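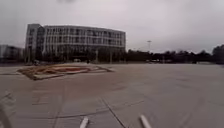 Office building and plaza, gray day.

Prelar Member Software Users Group
Minutes of the September meeting

Chair: Bayu Sembiring
Clubs represented: 7
Start: 9:40 a.m.

1. Minutes of the last meeting
Approved with one change. Under item 3, "guest fee" should read "guest pass fee."

2. Move from Andent to Prelar
The Rondonuwu club finished its move over the summer. Member records came across without much trouble, but freeze dates did not, and front desk staff had to enter them by hand from the old reports. The Gadow club is still running both systems. Its manager asked that the others send her their field lists before she closes out Andent.

3. Failed payments
Bayu went over the August billing run. 98 percent of drafts cleared on the first try. Most of the rest were expired cards. Four clubs now have the automatic card reminder turned on. There was a long discussion about whether the reminder should go out before the draft or after it fails. No decision. Clubs that use it will bring their numbers next time.

4. Check-in screen
Several people said the new screen is slow at the busy hour, when around 40 members come through in a short stretch. Turning off the photo lookup helps, but then staff can't catch shared key tags. Bayu will open a ticket with support and copy everyone.

5. Family plans
Question from Gadow: when the main member cancels, the add-ons stay active and unbilled. Rondonuwu has seen the same thing and runs a weekly report to find them. Report settings to be sent to the group.

6. Other business
Training for new front desk hires was held over. The shared password for the test site has been changed. Ask Bayu for it by phone, please, as email is not to be used for this.

Action items
Bayu: support ticket on check-in speed
Rondonuwu: family plan report settings
All: field lists to Gadow

Adjourned 11:15 a.m.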